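Home | Services | Price Guide | Send an Item | FAQ | Contact

Watch and Clock Servicing: Frequently Asked Questions

What does a full service include?

The movement is removed from the case, taken apart completely, cleaned, inspected under magnification, reassembled and oiled. Timing is then adjusted in several positions. Worn parts found during inspection are listed on a written quote. We do not replace anything beyond gaskets and the mainspring until you approve that quote.

How often should a mechanical watch be serviced?

Every five years is a reasonable interval for a watch worn daily. A watch worn a few times a year can go longer, but the oils still age. If it gains or loses noticeably more than it used to, send it in regardless of the date of the last service.

My quartz watch stopped after a battery change. Is the movement dead?

Not necessarily. The usual causes are a battery of the wrong height, a bent contact or a broken coil wire. The first two are handled as a minor repair. A broken coil normally means a replacement movement, if one is available in the same size and with the same hand fitting.

Do you test for water resistance?

Yes. Cases rated to 100 meters or less are tested dry, with air pressure. Cases with a higher rating can also be tested in the wet chamber at our Vaklow workshop. The result applies on the day of the test. Gaskets harden with age, and a knock to the crown can break the seal at any time.

Do you polish cases?

Only on request. Polishing removes metal, and repeated polishing rounds off edges and thins the lugs. Plated cases are not polished at all – the plating is too thin to survive it.
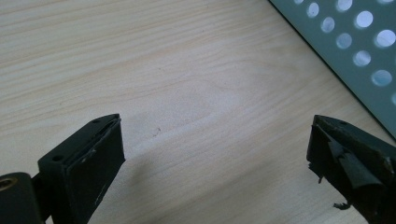

Deep scratches can sometimes be filled by laser welding before the surface is refinished. This is quoted separately, and it is practical only on steel and solid gold. Brushed surfaces are regrained in the original direction where that direction can still be made out.

Can you service clocks?

We service mantel clocks, carriage clocks and small wall clocks at the Clarnach branch. Longcase clocks are accepted as movement, pendulum and weights only. Please leave the case at home. Electric clocks that run on house current are not accepted.

How should I pack a clock for shipping?

Remove the pendulum and wrap it separately. Take out the key. Fill the space around the bell or gong with soft tissue so the hammer cannot move. Use two boxes, one inside the other, with padding on all sides.

Is my item insured while you have it?

Items are covered up to $500 without any extra paperwork. For anything worth more, send us a recent appraisal before shipping and we will confirm the cover in writing.

What is form 141?

It is the intake form that must travel with every mailed item. It records the serial number, the fault and your return address. Items received without it are held unopened until we can reach you.

Do you use original parts?

Where the maker supplies them. Otherwise we fit generic parts of the same specification, or have a part made by Nigam, our machining supplier. The invoice states which type was used.

How long is the guarantee?

2 years on a full service, and six months on minor repairs. Water damage, impact damage and work by another shop are excluded.

Related pages
Pearl and Bead Restringing
Clasp and Hinge Repair
Vedow Strap Size Chart
Opening Hours: Clarnach and Vaklow
Storing a Watch You Rarely Wear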